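Sock Sorting: Frequently Asked Questions

Most advice about socks is sold by people who also sell drawer dividers. We don't sell anything, and we have tried a good deal of that advice, so the answers below are shorter and grumpier than you may be used to.

Do I need a table for this?

You need something flat and pale or dark enough that the socks show up against it. A bed works until you want to go to bed. We use a table because you can stand at it, and because a sock laid on a hard surface shows its heel, its cuff and its true length. On a comforter it shows you nothing.

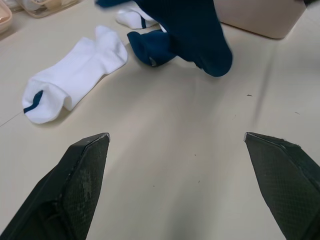 White ankle sock laid flat, toe at the upper right.

How do I match white socks that all look the same?

Lay one flat and leave it there as your reference. Bring the others to it one at a time and compare the cuff first, then the ribbing, then the heel. Toes are useless for this. Nearly every white toe looks like every other white toe, whatever the package said about "contoured fit."

If two socks agree at the cuff and the heel, call them a pair. I have read a guide that wants you to check the knit under a lamp. You are going to put shoes over them.

Should I buy 40 identical pairs and stop matching altogether?

People love this idea. It works for one season, maybe two. Then some go gray, some lose their stretch, the store changes the heel, and you are back to matching, except now the differences are harder to see. If you want to try it anyway, buy fewer than you think and replace the whole lot at once.

What about crumpled ones?

Flatten them before you decide anything. A balled-up sock always looks smaller than its partner, and I have split up perfectly good pairs that way. Pull the toe and the cuff in opposite directions, smooth it once with your palm and put it beside the flat one. 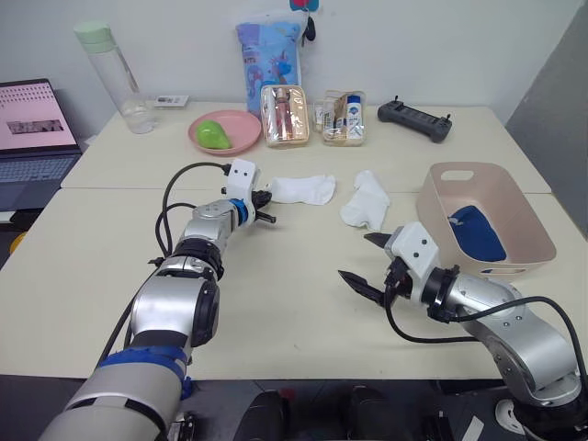
Inside-out socks get turned now, while you have them in your hand. Some people claim socks should be stored inside out to save the outer knit. I have never seen any proof of it, and it just moves the job to six in the morning.

Is a storage basket better than a drawer?

It's about the same. A plastic basket with a handle slot is easy to carry to the table and back, and that is the entire case for it. Keep dark things out of the white pile, label the basket if you share a closet, and don't pay extra for a "sock system." The Pluvura organizer everyone was asking us about has 40 little cells, and my thick winter socks fit in none of them.

Fold, roll or ball?

Fold. Balling stretches one cuff to hold the other, and after a while you own pairs with one loose sock. Rolling is fine if you enjoy it. The Rizzi roll, with the tucked end, looks very nice in videos and comes undone in my drawer by the next day.

How long do I keep a single sock?

Until the next full wash of everything you own. After that it's a dust rag. The missing one is not coming back because you kept its partner in a special bag.

Do mesh wash bags stop socks from going missing?

They help if you fill them before the wash and zip them, a habit I managed to keep until June.

Related items
Elten Drying Rack: Do You Need the Wide One?
Folding T-Shirts Without a Board
Jukby Under-Bed Boxes, One Year On
What to Do With Old Towels

Last updated: Tuesday, March 2, 2021

Contact | Copyright 2021 | Back to top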